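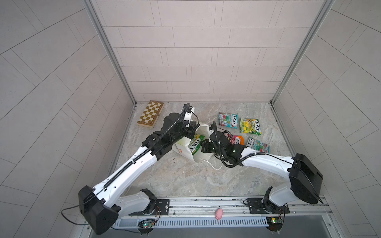

Hardware wallet or just paper for a long hold?

Started by mossbucket, January 2023

mossbucket
So I finally did it! Moved my coins off the exchange after reading way too many horror stories last fall. I've got a Flendwood (the small one with two buttons) and I love it, setup took me maybe half an hour including the part where I wrote down the words wrong and had to start over. But my brother in law keeps telling me I wasted 60 bucks and a paper wallet would do the same job for free. I'm not planning to touch this for 5 years at least. Who's right?

hexagon_pete
You are! Paper is fine right up until you want to spend part of it. Then you have to bring the key into some software, and people forget about change addresses and lose the rest. Seen it happen on this board more than once. Enjoy the Flendwood, it's a great little thing.

Teodor Wróbel
I'll stick up for the brother in law a bit. I made my paper wallet years ago on an old laptop with no network card and it's been sitting in an envelope ever since, no firmware, no battery, no company to go bust. If you truly won't touch it, paper has less to break. You do need to be careful making it though, and I mean really careful.

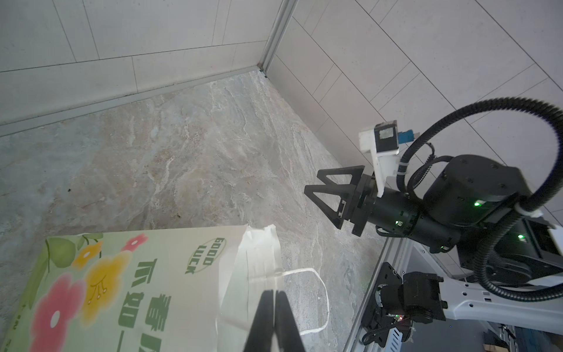
Also write the address on a separate sheet so you can check the balance without opening the envelope. I look at mine every October, takes two minutes and then I forget it exists again.

hexagon_pete
But Teodor, your printer! Lots of them keep a copy of the last jobs in memory. I wouldn't trust one with almost anything I cared about.

Teodor Wróbel
I copied it by hand. Twice. Then typed it back in to test it with a tiny amount before sending the rest.

hexagon_pete
OK that's dedication, respect. Still think most folks would mess up one letter.

skullifan88
Nobody mentioned Skullinico yet? Free, open source, runs on a spare phone kept offline, and it signs by QR code. I've had so much fun with it. Post 2729 in the big wallet thread has the full walkthrough.
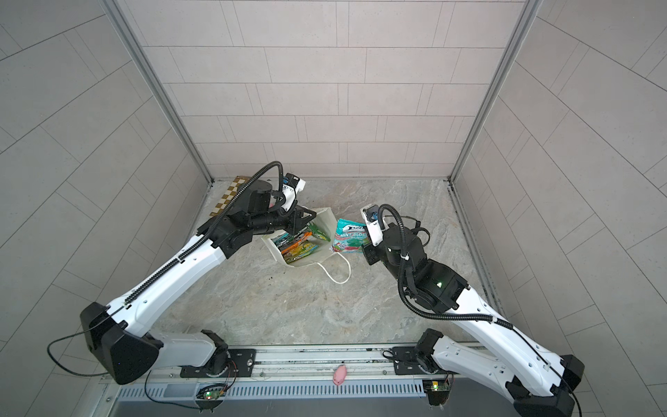
Robot arms in a tiled booth

mossbucket
Ooh, going to read that tonight. Does it take the same seed words as the Flendwood?

skullifan88
Mine restored fine from 24 words, but try it with an empty wallet first, and check that the first address matches.

clam_digger
Whichever you pick, please get the words onto metal. I stamped mine on an Adamczyk plate and it was a great afternoon, very loud, highly recommend.

mossbucket
Ordering a plate now! Keeping the Flendwood too, sorry to my brother in law.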